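Jovholm in December, hostel or guesthouse?

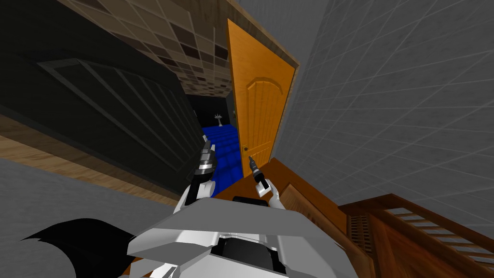
mirko_p: Two nights in Jovholm, then the ferry to Lelbridge. The hostel is 83 a night for a private room. I'd want one like this, down a narrow corridor with an orange wooden door at the end, away from the bar.

tarnside: Guesthouse. The hostel is a 9 minute walk from the ferry, all uphill.

Medina: Disagree, it's an easy walk. Guesthouse wanted nearly 200 off me.

tarnside: Not in winter it isn't.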